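Section 3 – Setting up the drinks station

For: front of house staff at Tendenley, both shifts. Written by Eluned Kneath, setup checks by Eifion Meredith. Replaces the stapled sheet by the till. Bin that one please.

3.1 What changes for you

Until May one of us stood at the coffee table from opening and did nothing else. Now the Trarum pair (left arm, right arm) does the reaching and carrying. You do filling, emptying, checking and anything involving a guest. Same hours, same pay, different jobs in them. The Thursday late shift loses the drinks post and gains one on the floor – see the rota, not this manual.

Some of you have asked who gets blamed for a spill. Write it in the log, time and what happened, no names needed. Ellis, the scheduling screen, keeps its own record of every order but it does not know about puddles.

3.2 Before you start

You need: the key for the Zulen control box, a clean cloth, fresh water, a glass, the teal tray, capsules from the cupboard.

CAUTION: Control box at HOLD before hands go over the table. Both arms, every time. HOLD, then wait for the lamp to go amber.

NOTE: Long sleeves rolled up, lanyards off.

3.3 Laying out the table

1. Turn the key to HOLD. Amber lamp. Take the key out and keep it on you.

2. Wipe the table top, front to back. Mind the cables at the front edge, don't drag the cloth across them.

3. Look at the plates under both arms. If one shifts when you push it, stop and ring Eifion on 334. Do not tighten it yourself.

4. Coffee machine at the far side, near the middle, drip tray facing you. Lid on the water tank, pushed down flat.

5. Glass to the left of the machine, standing upright, empty. Tray further left again. A slight angle on the tray is fine, Ellis allows for it.

6. Leave the stand with the thin rods on the right where it is. It gets moved for dusting and then the morning check fails, which has happened 9 times now.

7. Step back and compare with your table.

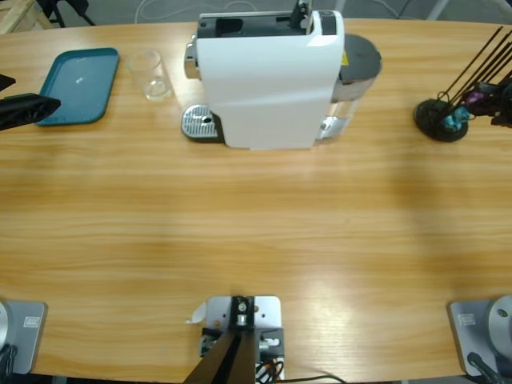
8. Key back in. Turn to READY and stay out of reach while the arms go to thier start positions.

9. On the Ellis screen press Check Table. Wait for the green bar. If it stays grey for more than 105 seconds, go back to step 1.

10. Press Start. Stay for the first drink, all the way through, and then you can go.

3.4 During the shift

Water: check on the hour. HOLD first, lid off, fill, lid on, READY.

Drip tray: empty after the morning rush and again at close. More often if it looks full, obviously.

Glasses: one out at a time. A second glass on the table confuses the check and you'll get a grey bar.

Guests: they will want to talk to you about it. Fine. Children stay behind the rope. If someone wants their drink made by a person, make it by hand at the back counter, no fuss and no extra charge.

CAUTION: Dropped or broken glass – HOLD, key out, dustpan. Not fingers. Do not restart untill somebody else has looked the table over as well.

3.5 If it stops by itself

Read the code on the control box before touching anything.

Code 1: something in the way. HOLD, clear it, READY, Check Table.
Code 2: door of the control box not shut. Shut it.
Code 3: call Eifion. Back counter drinks until he gets here.
No code, no lamp: check the wall switch, then call.

3.6 Closing down

1. Finish the drink in hand, then press End on Ellis.
2. HOLD, amber lamp, key out.
3. Empty the drip tray, rinse and refit it. Empty the water tank.
4. Wash glass and tray, leave them on the rack overnight.
5. Key in the office drawer. Sign the log.

Questions about the rota or training slots to Eluned, not to the suppliers. First training round is two half shifts, paid, and you can ask for another.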